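個別スイッチ付き電源タップは、本当に節電の道具なのか

この記事は約9分で読めます

個別スイッチのついた電源タップを褒める文章は、もう一生分読んだ気がする。差込口ごとに小さなボタンがあって、使わないときはそこだけ切れる。待機電力が減る、抜き差しの手間がない、見た目もすっきりする。家電売り場の棚でも、暮らしの雑誌でも、片付けの講座でも、だいたい同じ順番で同じことが書かれている。

私はあれを信じていない。いや、電気が切れること自体は疑っていない。切れば切れる。疑っているのは、買った人が半年後も切っているかどうかのほうだ。

きっかけは9月に出席した小さな勉強会だった。住まいの道具について語り合うという趣旨で、講師は北欧の収納術を紹介しているエンブラ・スンドクヴィスト(Embla Sundqvist)さん。通訳つきの二時間で、前半は引き出しの仕切り、後半が配線だった。彼女は「電気の出口に名前を与えなさい」と言った。差込口の一つひとつに役割を決め、役割を終えたら指で閉じる。会場はうなずいていたし、隣の席の人は熱心にメモを取っていた。私は配られたお茶を飲みながら、家の机の裏のことを考えていた。

うちの机の裏には、個別スイッチのタップがすでにある。買ったのは三年前で、通販の「ゴンホルム」という店だった。そのときの私は、差込口に名前を与える気満々だった。ラベルシールまで買った。左がスタンド、真ん中がスピーカー、右が充電器。最初の週は毎晩切った。二週目の金曜日に飲み会があって、帰ってそのまま寝た。翌朝スイッチが入ったままなのを見て、まあいいかと思った。それ以来、右の充電器のボタンは一度も押していない。ラベルだけが今も律儀に貼ってある。

意志が弱いのだと言われれば、そうかもしれない。しかし同じ話を知り合いに振ってみると、たいてい似たような答えが返ってくる。机の裏だから手が届かない。テレビ台の裏だからそもそも見えない。消すと録画機の時計がどうにかなりそうで怖い。どれが何のスイッチだったか忘れた。最後のやつは特に多い。

そこで、まず置き場所の話をしたい。

個別スイッチというものは、見えて、手が届いて、どれがどれか分かるときにだけ意味を持つ。ところが同じ雑誌の次のページをめくると、タップは隠しましょうと書いてある。ケーブルボックスに入れましょう、机の天板の裏に吊るしましょう、家具の後ろに回しましょう。押すための部品がついたものを買わせておいて、押せない場所にしまえと言うのだから、どういうつもりなのか聞いてみたい。

ケーブルボックスについてはもう少し言いたいことがある。私も一つ持っていた。「ニヴィソラ」という商品名の、蓋つきの白い箱だ。2,000円。蓋をするとたしかに配線は消える。消えるのだが、ボタンを押すには蓋を開けなければならず、蓋の上にはいつのまにか郵便物と、読みかけの文庫と、眼鏡拭きが載っている。ボタン一つ押すのに三つの物をどける生活を私は四日続けて、五日目にやめた。それに、あの箱の中には埃がたまる。閉めてあるから安心だと思って覗かないので、久しぶりに開けたときの光景はなかなかのものだった。いまは箱をやめて、爪切りや乾電池を入れている。そちらの用途なら文句はない。

次に、お金の話。

節電の効果を語る記事は、なぜか一軒の家にある機器を全部足し合わせた数字を出してくる。テレビも録画機も電子レンジも給湯器のリモコンも一緒くたにして、ほらこんなに、とやる。だが給湯器はタップに刺さっていない。電子レンジは壁から直接取っている家が多いだろう。机の上のスタンドと、スピーカーと、充電器。そこから何が節約できるのか、私は自分の家で一度だけ真面目に調べたことがある。測るための計器を借りて、一か月、切ったり切らなかったりして帳面につけた。そこから一年分に直した差額が、うちの机まわりでは224円だった。

224円が悪いとは言わない。肉まんが一つ買えるかもしれない。ただ、普通のタップと個別スイッチつきの値段の差を取り戻すまで何年かかるかと考えると、話はだいぶしぼんでくる。しかも私は充電器のボタンを押さなくなったのだから、実際の取り分はもっと少ない。家によって事情は違うだろうし、古い機械をたくさん抱えている家ならもっと差が出るはずだ。だったら「家による」と書いてほしい。売り場の札にはまずそう書いていない。

売り場といえば、先日「タルトポート」という生活雑貨の店をのぞいたら、タップだけで壁一面になっていた。木目調のもの、布巻きのコードのもの、立方体のもの、塔のように縦に積んだもの。一番高いのが3,856円で、札には「暮らしに寄り添う電源」とあった。寄り添う電源とは何か。電源は壁から離れたところで使いたいから延ばすのであって、寄り添っているのはむしろこちらのほうだ。コードの届く範囲に椅子を動かし、机を動かし、しまいには読書をする場所まで決められている。

もっとも、色についてだけは少し譲歩してもいい。

昔のタップは白かクリーム色か黒で、スイッチがあれば赤く光った。あの赤い光が寝室にあると落ち着かないという人は多い。私もその一人で、黒いテープを貼っていた時期がある。近ごろのものは差込口の面とボタンに淡い色をつけて、機械らしさを薄めようとしているらしい。理屈としては分かる。嫌いではない。ただし、きれいな色をつけた結果どうなるかというと、床の隅に追いやるのが惜しくなって机の上に出したくなる。

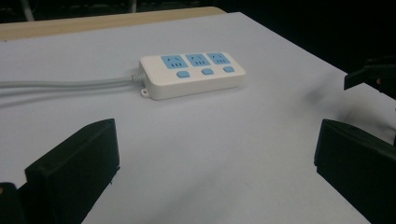
机の上に出せば、手が届く。手が届けば押す。なんだ、それで解決ではないかと思われるだろう。実は私も一時期そう思っていた。見せたくなる色のタップを天板に置けば、私の怠け心にも勝てるのではないかと。

試してみると、今度は別のことが起きた。机の上にあるタップには、物が集まってくるのだ。電話の充電、耳につけるやつの充電、よく分からない小型の加湿器。床にあったころはかがむのが面倒で刺さなかったものまで刺さるようになった。差込口が三つあれば三つとも埋まり、埋まると次は「もう少し口の多いのがほしい」と考え始める。節電のために手元に置いた道具が、電気を使う物を手元に呼んでしまう。これでは何をしているのか分からない。

そのうえ、天板が狭くなる。タップそのものは大した大きさではない。問題はコードだ。コードは机の端まで必ず横切る。ノートを広げればその下を通り、肘を置けば肘の下を通る。掃除のたびに持ち上げて拭いて戻す。裏側に隠していたころは見なくて済んだものを、毎日よけながら暮らすことになる。

壁に固定すればいい、という意見もある。ネジや引っかけ用の穴がついた製品は少なくないし、机の横板や棚の側面に留めてしまえば天板は空く。見えるし、手も届く。私が今のところ一番ましだと思っているのもこの方法だ。ましだと思っているだけで、人に勧めるほどではない。賃貸なら家具のほうに穴を開けることになるし、一度留めると机の向きを変えるたびに後悔する。去年、模様替えをしたら、タップの位置が本棚とぴったり重なった。押すには本を八冊抜かなければならなかった。

知人のエドヴィン・ソルベルグ(Edvin Solberg)は家具を直す仕事をしていて、依頼された机の裏をよく覗くそうだ。彼に個別スイッチの話をしたら、こう言われた。「ついているのはよく見るよ。でもボタンの上に埃が積もっているのが多いね」。それみたことかと私が喜ぶと、彼は少し困った顔をして、自分の工房ではちゃんと使っていると付け足した。作業灯と、接着剤を温める小さな器具。帰るときにその口だけを切る。ボタンは作業台の手前、戸口の脇にあって、上着を取るついでに指が当たる位置らしい。

正直に書くと、この話には少しやられた。使う物が決まっていて、切る時刻が決まっていて、切る場所が帰り道の途中にある。そういう条件なら、個別のボタンはちゃんと働くのだろう。温める器具をつけっぱなしにしないというのは電気代とは別の話で、そこは私も茶化す気はない。

だから、私が文句を言いたい相手は道具そのものというより、道具に添えられた文章のほうなのかもしれない。「これ一つで節電習慣」と札に書く前に、その習慣を持つ人がどこに立って、いつ、どの指で押すのかを一度考えてみてほしい。押す人の動線が先にあって、タップはそのあとに来る。スンドクヴィストさんの「名前を与えなさい」も、今思えば半分くらいは正しかった。ただ、名前は左、真ん中、右という口にではなくて、「寝る前」とか「出かける前」といった時間のほうにつけるべきだった。私のラベルシールはそこを間違えている。

それでも疑いは残る。寝る前に押すボタンが一つで足りるなら、個別である必要はどこにあるのか。全部まとめて切れる大きなスイッチが一つ、手の届くところにあればいい。朝も動いていてほしい物は最初から別の壁に刺しておく。私の暮らしではそれで間に合うし、値段も安い。ブランデスという古い金物屋に、まさにそういう無骨なタップが置いてある。色は灰色で、スイッチは親指ほどの大きさがあり、押すとばちんと音がする。寄り添ってはこないが、切れたことだけは耳で分かる。

これから買う人に一つだけ頼むとしたら、買う前の一週間、今あるタップの前で毎晩かがんでみてほしい。そして、使わないプラグを手で抜く。個別スイッチがやってくれるのは、その動作をほんの少し楽にすることだけだ。七日続いたなら買えばいいと思う。三日目で忘れたなら、たぶん私と同じ種類の人なので、そのお金は別のことに使ったほうがいい。

うちの三年前のタップは、まだ机の裏にいる。右のボタンは今日も入ったままで、この原稿を書き終えたら切るつもりでいるが、あまり当てにはしていない。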